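Desk fan circuit trips when the label printer starts

Posted by Zulema Herrera, Tuesday, May 15, 2018 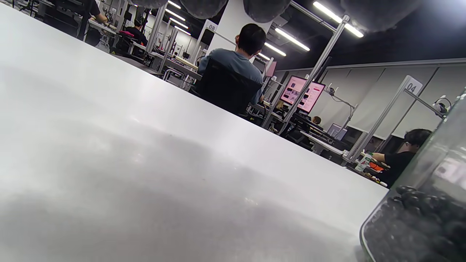 Workroom, with the white table and the mesh office chair.

We run 23 desks on one floor. Two desks share a breaker with a Rudon label printer. When the printer warms up, the breaker trips, but only if both fans are on. The panel label says 15 A. Is the breaker weak or is the load too high?

Ovidiu Dobre
Add up the nameplates first. A laser fuser can pull 10 A or more for a second or two at startup. Fans draw little, so look for something else on that run. A space heater left under a desk would do it. Keep continuous load under 80 percent of the rating, so 12 A on yours. If the total is well below that, have an electrician test the breaker and check the terminals for heat damage.

Janelle Talavera
had this with a Pliltberg printer, moved it to another circuit, fine since July

Ionuț Bratu
Do not fit a 20 A breaker on 14 gauge wire to stop the trips. Also check whether it is a GFCI or AFCI type. Those trip for other reasons and the nameplate sum won't show it.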